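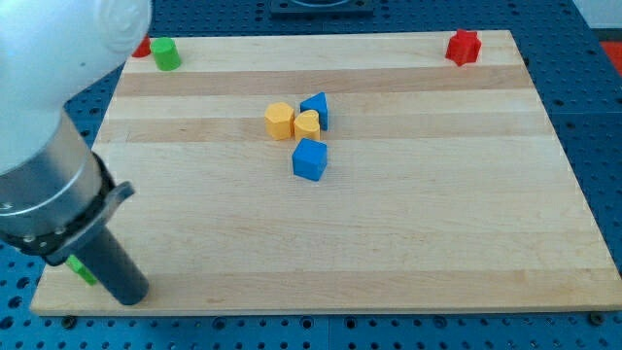
Relteveo Blocks is a small collection of written notes on how colored toy blocks lie on a flat board. I started it because I wanted one place where the name of a block, its color and its neighbors are always written in the same manner. The blocks are of the kind that children use for learning shapes. In a typical layout a few pieces come near each other and the others stay far away, as with the yellow hexagon and the yellow heart beside each other near the middle of the board, with the blue cube in front of the heart, while the red star is alone in the far right corner. Such a layout gets one record for the whole board and one row for each pair of blocks that I consider as neighbors.

Version and date

This is the second release, 14 June 2020. The first release was made in December and had an error in the color column, please do not use it any more. If you have already built something on the first release, see the part "Changes" near the end.

Contents

The collection has 300 layouts and 1,170 neighbor pairs. There are three files:

layouts.csv, one row for each layout
pairs.csv, one row for each pair of neighbors
names.txt, the list of allowed words for shapes, colors and positions

All files are UTF-8. The separator is a semicolon, because I use commas inside the remarks. Empty cells mean "not written down", they do not mean zero.

The blocks

The blocks come from an Irex shape box which I bought second hand, with a few pieces from a Lahtinen box added to it. The two makes are very near in size and I did not keep them apart in the data. Colors are red, yellow, green and blue. I do not use words like "lime" or "navy". When the light is strong the top of a block may look much paler than its sides, and the blue cube is a good example for this. The color written in the file is the color of the block as a whole.

Shape names are as follows.

Cube. All edges look equal. If a block is longer in one direction, it is called brick.
Cylinder. Round top. It can stand or lie, and this goes in the column "pose".
Triangle. The block with three corners, also when it lies so that you see mostly the sloped side.
Hexagon. Six sides with a flat top.
Heart. Two round lobes and one point.
Star. Always called star, no matter how many points.
Other. For everything I could not name with certainty.

In English one should properly say "triangular prism" and "hexagonal prism". I have chosen the short words because they are easier to type and everyone understood them when I tested the list on my family.

The board

The board is light wood made from long strips glued together. Some strips are paler and some go more to tan, so the surface is striped. I mention it because several readers of the first release took the stripes for a measuring scale. They are only wood. No position in the data is measured from them, and the strips are not of any use for judging distance.

Positions are given in words: near left, near middle, near right, middle left, center, middle right, far left, far middle, far right. "Near" is the side of the board closest to the person who looks. "Far" is the opposite side. Left and right are also from the side of this person. I had at first used "top" and "bottom", but then it was not clear if a block was at the top of the board or on top of another block.

How a layout was made

I put the blocks down by hand, without a plan, and then moved one or two of them if everything had come into the same corner. Then I wrote the record at once, standing at the near side. For 11 of the layouts I wrote the record later the same evening from a sketch. These have the letter S in the column "source" and they are a little less reliable, mainly in the pose of the small pieces.

Blocks are never stacked in this release. Each block touches the board directly.

What counts as a neighbor

Two blocks are neighbors if no third block of the same size would fit between them. This is a judgment by eye. Blocks which touch have the value "touch", the others have "close". A pair is written only one time, with the block that is more to the left first. If neither is more to the left, the nearer one comes first.

It happens often that one block hides a part of another. When I could see only a small piece of it from my place, I walked around the board before I wrote the shape. When this was not possible, I wrote "other" and kept only the color. A small green or red corner behind something bigger should never become a cube in the table only because most small blocks in the box are cubes. Please follow the same rule if you add your own layouts.

Example rows from pairs.csv

layout; first; second; relation; place; remark
014; yellow hexagon; yellow heart; close; center;
014; yellow heart; blue cube; touch; center; heart stands upright
027; green cylinder; red brick; close; far left; brick small
027; blue triangle; green cube; touch; near right;

Known problems

Yellow is used more than the other colors. The reason is simple, the box had lost some of its red pieces before it came to me.

The word "close" is not fully steady over the whole collection. In the early layouts I was more strict. I have repeated the first part once and corrected what I found, but there will be differences left.

Brick and cube are sometimes mixed up when the brick stands on its short end. If this distinction is important for you, it is safer to join both into one class.

Changes

In the first release the columns "color of first" and "color of second" were exchanged in a part of pairs.csv. This is repaired. I also replaced "prism", which had been used for both the triangle and the hexagon. Layout numbers stayed the same, so you can compare old and new records line by line.

Adding your own layouts

Write your rows in the same order of columns and use only words from names.txt. If you need a new shape, for example an arch, propose the word first, so that we do not get "arch", "bridge" and "gate" for the same block. Please send only layouts that you have seen yourself. A plain board without pattern is preferred, and wood is fine. Remarks can be in English or Danish.

Use

You may copy, change and share the files for any purpose. If you print the tables somewhere, I would be glad if the name of the collection is mentioned. The spelling checks were done with the list from the Noltov word project, and their word for the heart shape is the same as mine.

Contact

Grímur Bundgaard keeps the files and answers questions about them. Corrections are welcome, also very small ones. Please give the layout number and the row, and write what you think the right value is.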